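The brochure for the Plulletti dome camera promises usable footage at up to 400 metres. I have read that line several times and still don't know what "usable" is meant to cover. A face? A van? The fact that it is night?

Lolham's parish hall was quoted for 207 of these across the village and the industrial estate. Emiliano Leiva, who drew up the quote, is a decent installer, and I don't doubt his cabling. I doubt the sums. Storage was priced as if every lens would stare at an empty wall.
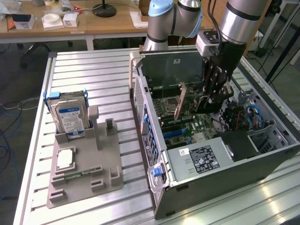 *An open tower case with its power supply and green motherboard.*

Then there is the recorder. Istidari sells a box that "understands" what it sees, and the Henríquez software on top sends an alert for each thing understood. A car park in the next town had 1442 alerts in May. Gilles Boyer went through them by hand and found mostly foxes and carrier bags. I'd sooner have fewer cameras, properly aimed, and a decent lamp over the gate.
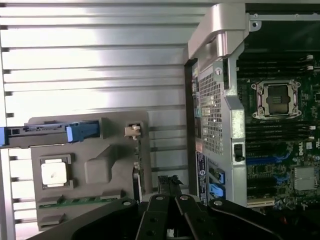 **Does a higher resolution mean a clearer picture at night?**

Often it makes things worse, as smaller pixels gather less light. Ask to see a recording made after dark at your own site before you sign.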